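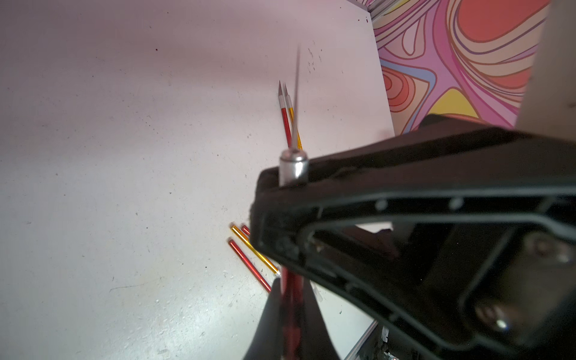

Pisau is a small shop that sets up, looks after and repairs robot cells. Mostly one kind of cell, the tabletop pick cell, one arm and one gripper over a white work surface. We got into it by fixing our own and then other people started asking. Pencils are what we test with, red ones and yellow-gold ones, laid flat on the table at an angle so the fingers have to come down right. Thin and shiny, rolls if you look at it wrong. A gripper that handles pencils will handle most of what our customers make.

Where we are
Hultcombe, the brick building past the rail bridge, ground floor. Loading door on the side. Ring twice, the compressor is loud.

What we do
Setup of new cells. Yearly service. Repairs, on site or here. Used grippers rebuilt. Finger swaps. No welding, no painting lines, please stop asking about car washes.

How a setup goes
Day one is leveling and bolting down. Frame first, then the arm, then we check the frame again becuase it always moves a little. Cables last. Zero the arm, mark the joints with paint pen, write the numbers on the card inside the cabinet door. The card stays with the cell. Don't take it to the office.

Day two is the gripper. Mount it, torque the screws, run the fingers open and shut 80 times with nothing in them. Listen. Then the wrist camera gets calibrated, then pencils. First slow, then at working speed, then at working speed with the lights changed. 31 picks in a row without a drop and we sign the sheet. One drop, start over. We have been here till nine at night on pick 30.

Day three is yours. Your people run it, we stand back and drink your coffee.

Service
Every 3125 hours on the counter or once a year, whichever comes first. What gets done:
Finger pads checked, swapped if glazed
Housing screws checked and re-torqued
Cable run at the wrist, flexed by hand, looked at with a lamp
Camera wiped and re-calibrated
Joint marks compared to the card
Table wiped down. Scuffs are fine, grit is not

Most cells take a morning. Older ones the whole day, and we'll call before ordering any parts.

Repairs
Usual call is "it's missing on the left." Nine times in ten thats a bumped camera or a loose finger, and we can talk you through it by phone. Power off at the main switch first, wait for the light to go out, then hands in. If the arm has hit something hard, leave it where it stopped and call. Don't jog it home. We need to see where it ended up.

Our longest running job is the Drargate cell, 18 months on the same set of fingers and still in spec at the May service. They keep the table clean over there.

Loaners
We keep two Ragnarsson grippers on the shelf for customers whose own is on our bench. Come back in the box they left in, with the foam.

Hours
Monday to Friday, 7 to 4. Phone gets picked up earlier than that most days. Saturdays by arrangement, costs more.

Page last changed September 27, 2024. New price sheet coming, ask for the old one meantime.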